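Setting up your first kitchen chore in Rilby

Part 4: Picking things up and putting them somewhere else

I get asked a lot whether a robot can do the washing up yet, or cook the tea, and my answer is usually "have you tried getting one to move a potato?" So that's what we're doing in this part. You should have the arm installed from Part 3 and the simulated kitchen loading without errors (if your walls are pink, go back and reinstall the textures, I'll wait).

You don't need a real arm for any of this. Everything runs in the simulator, and you can drop things all evening without upsetting anyone!

Before you start

You'll want Rilby open, the Brulcombe kitchen loaded and your gripper set to position control. Chaimae Tazi wrote the kitchen and she has very kindly left the worktop cluttered.

1. Open the Chores menu and choose New, then Pick and Place. Give it a name you'll recognise later. Mine are called potato1, potato2 and potato2b, so do better than me.

2. Click on the thing you want moved. The outline goes yellow when it's selected. If the whole worktop goes yellow you've clicked the marble, so press Escape and have another go.

3. Set the approach to From Above. The side approach is there in the list, but leave it alone until Part 6, when we get on to handles.

4. Set the closing force to 6 and press Try Grasp.
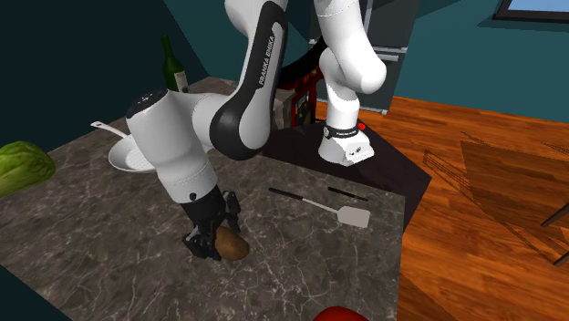
Grasping is the bit that people think is hard, and for one lumpy vegetable it really isn't any more. What catches you out is everything lying next to it. With the spatula to the right of the gripper and a plate with a ladle in it further back, there's plenty for the arm to clout once the potato is between the fingers, so switch on Avoid Neighbours before you go any further. It's under Safety, which took me ages to find.

Note: Avoid Neighbours only knows about objects with a collision shape. Anything you've imported yourself needs one adding by hand (see Part 2).

Caution: don't turn the closing force up to 56 to "make sure". The simulator will let you, and the potato will shoot across the kitchen. If you ever send the same chore to a real arm, you'll be very sorry.

5. Set the lift height. The box takes millimetres. I put in 300 for nearly everything, which clears the tall stuff on most worktops, but do check yours.

6. Press Lift and watch it go up slowly. If the object tilts a little, that's fine. If it slides, go back to step 4 and add one to the force, then try again.

7. Choose where it's going. Click Target, then click the place you want. A pan is a nice forgiving target for a first go, being wide and open at the top.

8. Press Pause in mid-air and have a proper look from a second camera before you commit. I know it's dull, but it saves such a lot of swearing. 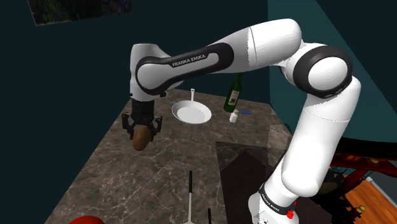
9. Press Resume, then Release when the arm stops over the target. Save the chore.

Running it more than once

One good go means very little, so tick Shuffle Start and set Repeats to whatever you've got the patience for. My own best run so far is 86 per cent, with the failures mostly down to the object starting too near the edge. Réjean Gauthier swears by a slower approach speed and he may well be right.

So can it do the chores yet? It can do this one, in a tidy simulated kitchen, with me fussing over the settings. Peeling is another matter altogether, and we'll have a bash at it in Part 9.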